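I'd been told to come to the Rilodmont lab after lunch, when the robots would be busy and the people a bit less so. That was good advice. By the time I'd found the right door and signed the visitor book, there was a fresh pot of coffee going and an engineer who was very happy to talk about baskets.

I've wanted to write about this group since October, when they put out their first notes on a project they call Drononen. The short version is that they teach a robot arm to grasp household things by the edge, and they do it with a camera up near the gripper instead of one looking down from the ceiling. My first question was why anyone would want such a close view.

"You lose a lot," the engineer told me, cheerfully. "You can't see the whole bench. Half the time you can't see the whole object! But you do see your own fingers and the thing they're meant to close on, and for a rim grasp that's most of what you need."
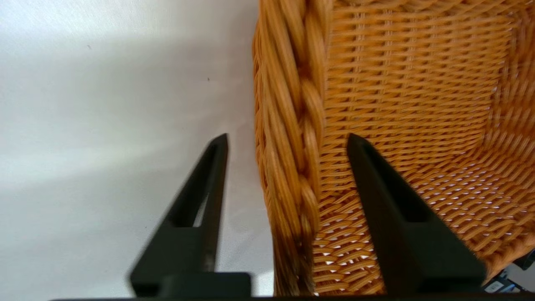 By the Dinero Science Desk
Staff writer, robotics and automation

Rims, I learned, are a whole subject. A mug has one, a bucket has one, and a woven basket has one that's thick and braided and never quite the same from one hand-width to the next. The fingers have to go either side of it, one inside the basket and one outside, before they close. I said that sounded easy. I got a look.

"It's easy for you," the engineer said. "You've been picking up baskets since you were two. The arm has had 1105 goes at it, and we had to guide it through every one of those by hand."

Those guided runs are what the team calls demonstrations. Somebody steers the arm, the camera records, and the learning software is later asked to work out which movement goes with which view. Of the full set they threw out 74, mostly for boring reasons — a cable snagged, or the operator sneezed (yes, really, it's in the log).

What's new is what they did next. They call it the Lambrakis step, after the street the old lab was on, and it's a way of weighting the recordings. The moments just before the fingers straddle the rim count for a lot more in training than the long, dull travel across the bench.

"We were treating every moment as equally interesting," the engineer said. "But nothing much happens on the way over. All the trouble is in the last little bit, so that's where we want it paying attention."

And did it help? I was hoping for a big number and got a careful answer, with a fair bit of hand-waving over the coffee. On a test of 1000 grasps, the weighted version slipped off the rim less often than the plain one, and the gap was widest on woven things. Smooth plastic tubs hardly changed at all. The group is still arguing over why. One camp thinks the texture gives the camera something to hold on to, and the other thinks the plain version was already good with tubs and had no room to improve.

"I change my mind every week," the engineer admitted. "Ask me on 5th February, when we've finished the next round."

I asked about blur, as I'd noticed that things this close to a lens smear as soon as the arm moves. They used to delete the blurry frames. Now they leave them in, on the grounds that the robot is going to meet blur when it's working anyway and may as well get used to it.

We talked for around an hour, and I came away with a much higher opinion of baskets. Next up for the team is a set of 5 new containers with handles, which the engineer is dreading. "Handles flop," I was told. "A rim at least stays where you left it." Then the arm needed resetting, and I was pointed back towards the coffee.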